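Our house rules for two arms on one table

I've been meaning to write this up since October, when Conceição Barreto asked me for "the rules" and I had to admit that most of them lived in my head and on the back of a delivery note. She runs a similar bench over at Stimham, with two arms sharing one worktop, and she wanted to know what we do about all the dull stuff. Resets, labels, when to stop, what counts as a good run. I love the dull stuff! So I sat down and typed it out, and she sent it back covered in notes, and what follows is the version we both now use.

First, the shared middle. Two arms that can each reach the centre of the table will sooner or later want the same bit of air. Our rule is that one arm owns the middle at any moment, and the operator says out loud which one it is. "Left has it." "Right has it." It felt very silly for a week and now I do it in the kitchen. The arm that doesn't own the middle may hold still with its fingers open, or move on its own side, and that's all.

Second, start positions. Before each run the loose items go back to a written layout, and the layout allows for mess. I used to set everything out in beautiful rows (I am that sort of person) and Conceição talked me out of it. Real trays get filled by people in a hurry. So each layout sheet now says which items go on the tray, which go off it, and which may be lying down. You shuffle within those limits and you don't tidy. If you catch yourself straightening something up, put it back crooked.

Third, gripping. This is the one I get most excited about, so bear with me. We practise on small squeeze bottles a lot, and a soft body tells on you straight away if you grab too hard. The rule we settled on is to take hold, lift a finger's width, wait for a count of two, and only then travel. 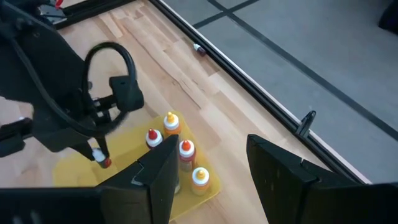
The wait looks like wasted time on paper, and I grumbled about it when Conceição first put it in. Then I went back through my own log. Of 339 runs before the rule, 30 had been marked as slips, and when I read my notes on them nearly all said the same thing: moved off too soon. I haven't got enough runs since to make a fair comparison, so I won't, but I've stopped grumbling.

Fourth, what you write down. Every run gets a line, including the bad ones. Especially the bad ones! We use four words only: done, slipped, bumped, stopped. No "nearly", no "sort of". If the item ended up in the right place but an arm touched the other arm on the way, the word is bumped. We argued over that for a whole evening and I'm still pleased with how it came out.

Fifth, stopping. Anyone near the bench can call a stop and the operator's hands come off the controls before the conversation starts. You can ask why afterwards. A called stop is never marked against the operator, and it's never marked against the person who called it either. This is the only rule printed in large letters on our wall.

Sixth, breaks. We swap operators after 140 runs or when the kettle boils, whichever is first (the kettle usually wins).

There's a longer draft with the cable checks and the naming scheme for log files, which Correia borrowed from an old Namov handbook and then rewrote twice. I'll post that once we've agreed on whether dates go at the front – they do, Conceição, they do. My log is at 1,314 lines as of this morning, and the early ones are a horror to search.

If you run a bench like this and your rules differ, please send them over. I'd especially like to hear how you handle the middle of the table when there are two operators, one per arm. The Juveck lot apparently use a wooden spoon that gets passed back and forth, and I want to try it.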